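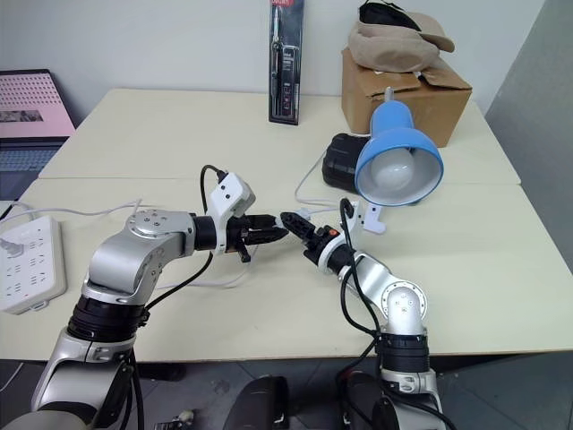 Folie 1: Zwei Arme über der Tischplatte

Sprechzettel, Gastspielhaus Githolm, 6.10.23

Begrüßung kurz halten, Dank an das Haus Claremmont für den Saal. Handys aus.

Folie 2. Thema: Tischtheater auf Tournee. Es geht um das Stück »Medier«, Premiere im Mai, seither mehr als 197 Vorstellungen. Gespielt wird ohne Vorhang, das Publikum sitzt auf drei Seiten. Pause lassen.

Folie 3. Der Raum. Wir brauchen 4 Meter Tiefe und eine Decke, an der Licht hängen darf. In Nigam hatten wir das nicht und haben die Sturmszene gestrichen. Das Stück hat trotzdem funktioniert, der Schluss kam nur zu früh. Hier nicht zu lange reden.

Folie 4. Sprache. Die erste Fassung hatte viel Text. Inzwischen spricht nur noch die Erzählerin, die Figuren schweigen. Kinder folgen dem besser, Erwachsene fragen danach öfter nach der Handlung. Beispiel Brunnenszene vorlesen, nur den ersten Absatz.

Folie 5. Geld. Transport pro Gastspiel 998 Euro, darin 2 Übernachtungen. Requisitenreparatur kommt extra. Wer fragt: Förderantrag läuft, noch kein Bescheid.

Folie 6. Ausblick. Kürzere Schulfassung, Proben ab Winter. Musik wird neu aufgenommen, die alte Aufnahme rauscht zu stark.

Danach Fragen. Mikrofon in den Saal geben, Fragen wiederholen. Programmhefte liegen am Ausgang.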